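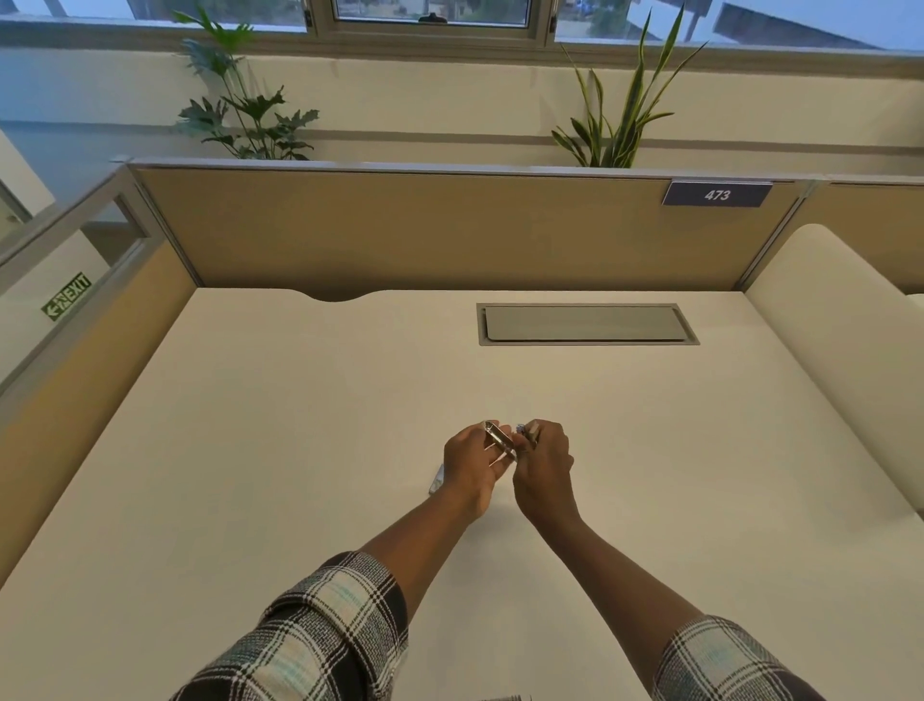

Why does the villain always explain the whole plan before pulling the lever?
Somebody has to tell the audience what the lever does, and the hero is busy being tied to a chair.

We got 33 letters after the October issue asked for your favorite villain speeches, and a surprising number of you took the villain's side. Hideaki Kawaguchi wrote in to defend Baron Vedell, the heavy in the old radio serial The Clocks of Poltetti, who spends five full minutes describing a flood while the flood is already coming up the stairs. Hideaki's view is that the Baron has worked on this for years, lives alone in a tower, and would like one person to notice the plumbing. Fair enough.

The speech does have its uses. It saves the writer a chapter of detective work, and it gives the sidekick time to find a window. It also lets an actor who has been glowering since the first act say something longer than "Seize them." Stage versions tend to lean on this. The Likovel Players once gave their sorceress, Madame Todorova, two monologues in a row, with a costume change between them, and the hero stayed tied up through both.

The newer trick is the villain who explains everything after it has already happened. It was clever the first couple of times. Now I hear "Did you think I would wait?" and start looking for my coat.

Next issue: henchmen who quit halfway through. We have two good ones so far — both, oddly, named Gus — and would be glad of more. Send them to the usual address, and please say which episode or page.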